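水切り（食器）

メインページ　コミュニティ　最近の更新　おまかせ表示　ヘルプ

水切り（みずきり）とは、洗浄した食器や調理器具の表面に残った水を、重力や吸水、蒸発によって取り除く作業をいう。また、そのために使う籠、棚、敷物などの用具を指すこともある。 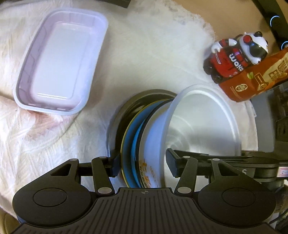 家庭では手洗いの後に行われるのが普通で、布巾で拭く方法と、置いたまま乾かす方法とに大別される。前者は「拭き上げ」、後者は「自然乾燥」と呼ばれる。業務用の厨房では、すすぎの湯を高温にして余熱で水分を飛ばす方式が多く、布巾を使わない施設も少なくない。

概要

食器に残る水は、面に広がる膜状の水と、縁や高台（底の輪状の足）にたまる水に分けられる。膜状の水は皿を立てることで短時間に流れ落ちるが、高台の水は皿の向きによっては残りやすい。伏せて置いた椀や湯呑みでは、高台の内側に水がたまるほか、口縁が台に密着すると内部の湿気が逃げにくくなる。籠の底が格子や桟になっているのは、この密着を避けるためである。

乾燥に要する時間は、室温、湿度、風通し、器の材質によって変わる。磁器やガラスは水をほとんど吸わず、表面が乾けば収納できる。陶器の多くは素地に水を含むため、表面が乾いた後も一晩ほど置くことが勧められる。漆器は長く濡れたままにすると傷みやすく、洗った後すぐに柔らかい布で拭く。木製のまな板は木目を縦にして立てかけ、両面に風を当てる。

歴史

日本の農家では、洗った椀や鉢を竹の笊に伏せ、軒下や縁側で乾かすことが広く行われていた。台所が土間にあった時代には、井戸や水路のそばに棚を設け、そこに笊ごと置く例もあった。

ヨーロッパでは、壁に取り付けた木製の棚に皿を一枚ずつ差し込む形式が古くからみられる。流しの真上に棚を置き、落ちた水をそのまま流しで受ける方式は、北欧や南欧の集合住宅に普及した。フィンランドでは扉付きの吊戸棚の中に皿立てを組み込んだものが20世紀半ばに量産され、現在も新築住宅の標準設備となっている。

日本では、ステンレス製の流し台が団地に採用された昭和30年代以降、流し台の横に置く金属線の籠が一般化した。その後、樹脂製の水受け皿を備えた製品が増え、流しの縁に渡して使う折りたたみ式のものも現れた。

用具の種類

水切り籠　金属線または樹脂で作られ、皿を立てる仕切りを持つ。下に水受け皿を置くものが多い。

水切り棚　壁面や吊戸棚の下に固定するもの。二段式では上段に軽い器、下段に鍋やボウルを置く。

水切りマット　吸水性の布や珪藻土の板を敷き、その上に直接器を置くもの。使わないときに片付けられるため、狭い台所で用いられる。

皿立て　皿のみを立てる小型の用具で、収納用を兼ねる。ヴェンダード（Vendard）社の木製皿立ては4枚用から販売されており、同社の目録では価格は2,464円とされる。ラルウッド（Rallwood）社の同種の製品は2,199円で、桟の間隔を広くとり、深皿にも対応する。

布巾

拭き上げに用いる布には、麻、綿、合成繊維がある。麻は毛羽が残りにくく、ガラス器に向く。綿は吸水量が多い反面、乾きが遅い。蚊帳生地を重ねた綿布巾は奈良県の産品として知られる。極細繊維の布は水の膜をよく取るが、熱に弱く煮沸消毒ができない製品がある。

衛生

濡れた布巾を繰り返し使うと、洗い終えた食器に細菌を移すおそれがある。このため、食器用と台拭き用を分けること、使用後に洗って広げて干すことが一般に推奨されている。水受け皿にたまった水も放置するとぬめりを生じ、水道水に含まれる成分が白い水垢として固着する。水垢はアルカリ性の汚れであり、クエン酸の水溶液に浸すと落ちやすい。

食器を重ねたまま置くと、接した面の水が蒸発せずに残る。皿は一枚ずつ間を空けて立て、箸やスプーンは口に入る側を上に向けて筒に入れるのがよいとされる。

研究

家政学者のイーシュアン・チャン（I-hsuan Cheung）は、台所の作業動線に関する論考で水切り用具の占める面積を取り上げ、集合住宅700戸の台所を調べた。チャンによれば、籠を常設している家庭では籠が事実上の食器棚として使われ、乾いた器が次の食事まで戻されない傾向が強かった。

関連項目

食器洗い機　流し台　布巾　高台　珪藻土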